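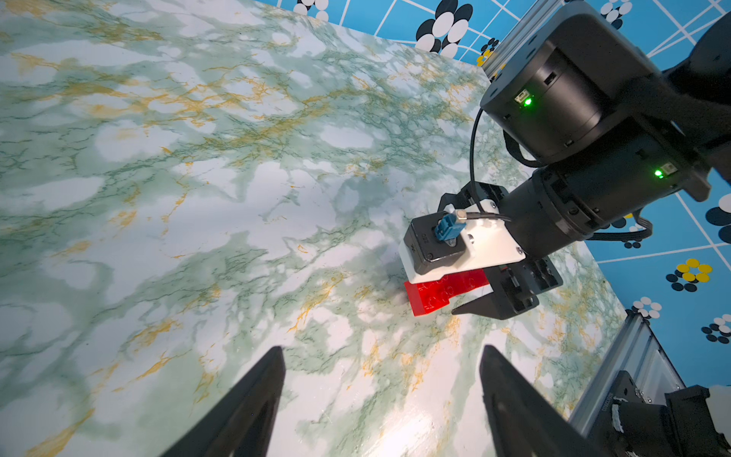 *Table top, green marbled, blue wallpaper behind*

**Brasgate, unit 46: August walk-thru**

- [x] Smoke alarm, hall. Tested, loud
- [x] CO alarm. Ok, battery new
- [ ] Extinguisher, kitchen. Tag expired, swap it
- [x] Window locks. Bedroom one stiff, oiled
- [ ] Balcony rail. 2 screws loose, NOT ok for tenants yet
- [x] Breaker panel labels. Readable, just
- [ ] Stair light. Out agian, Ekanwood to quote
- [x] Water heater valve. No drips

Meter read 3,512. Recheck rail and light befor keys go out.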